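Kamo Sheep Feeder, Covered, Skid-Mounted

8 February 2026
By the Kovalchuk Rural Supplies yard desk

The Kamo is a covered hay feeder for sheep. It keeps the rain off the hay and keeps most of the sheep out of it, and if you have kept sheep for any length of time you will know why we say most.

It's made by Priltel, who have been building gates and yard panels for longer than we have been selling them, and who came to feeders late and somewhat grudgingly. It shows in a good way. The whole thing is put together like a gate that somebody bent into a box. The uprights are galvanised after welding, so the joins are coated along with everything else, and the roof is a single folded sheet with a rolled edge. The old roof had a cut edge. Anyone who bought one of those has probably met it with their forehead.

The feeder weighs 135 kg empty. Two fit people can tip it up to clear out underneath, and two people who only think they are fit can do it once. For moving it any distance, use the skids. There is a towing eye at each end and it will follow a quad bike over flat ground without complaint. On a slope, use the tractor and go up and down the hill, never across.

It holds 475 litres of loose hay, or small square bales with the strings off. Please do take the strings off. We sell a good deal of twine and we like it to stay in one piece, outside the animal.

There are 19 feeding spaces, counting both sides and the ends. That's for grown ewes in wool. Shorn ewes will squeeze up a bit, and rams will decide between themselves how many spaces there are. The bars are set on a slant, which slows down the habit of pulling a mouthful out and dropping half of it on the ground to stand on. You will still see waste. Some ewes regard a feeder as a kind of vending machine for bedding and no amount of engineering will talk them round.

Under the hay rack is a shallow tray that catches leaf and seed. It lifts out from the end once you've drawn the pin. Previous versions had the pin on a chain, the chain was too short, and we heard about it from a lot of customers – several of them in person. It now has a longer chain. 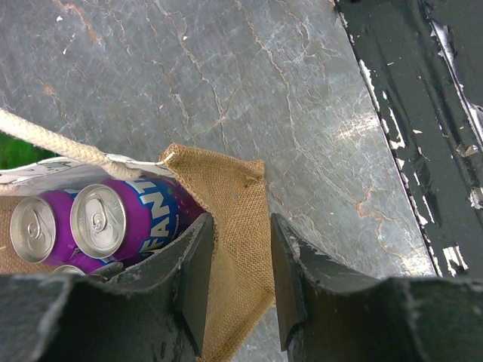
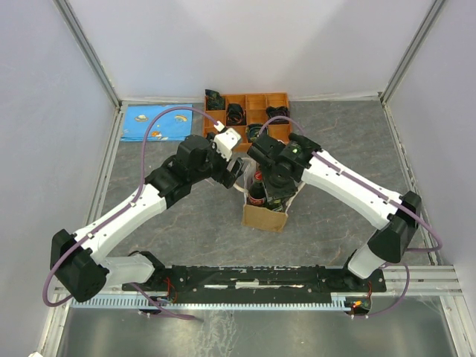 Can the Kamo be used for goats or calves?

Goats can use it, but horned goats shouldn't, as the slanted bars are spaced for sheep and a horned head may go in more easily than it comes out. Calves are too strong for the rack and will bend it. Priltel's warranty doesn't cover damage by cattle of any size.

What's in the price

The feeder comes with the roof, rack, tray, skids and both towing eyes. It arrives flat on a pallet with a bag of bolts and one sheet of instructions, and the drawings on that sheet are good. Allow an afternoon. If you'd sooner have it built, we'll do that in our yard for a fee, but a built feeder takes up the whole trailer and the freight goes up to match.

The Elter grain trough is sold separately. It hooks along either side at lamb height and unhooks again when you want to hose it down. It's a tidy piece of kit and fits the older Kamo as well, provided nobody has backed a ute into it.

Warranty and spares

Priltel covers the frame and the galvanising for 7 years against faults in making. Rust through a dent isn't a fault in making, and neither is the dent. We keep roof sheets, skids and pins on the shelf. Racks have to be ordered in, and they come when they come.

The roof hinges want a dab of grease now and then. They'll squeak if you forget, and your sheep will learn that the squeak means hay, so you may prefer to let it be.

Ordering

Feeders are sold from our yard or freighted to your gate. The truck needs room to turn around and someone to help unload, so tell us beforehand if your driveway is the interesting sort. We usually run low in November, when everyone looks at the same brown paddock and has the same idea. If you're after more than one, ring ahead and we'll put them aside with your name on a tag.

Colour: galvanised. People do ask.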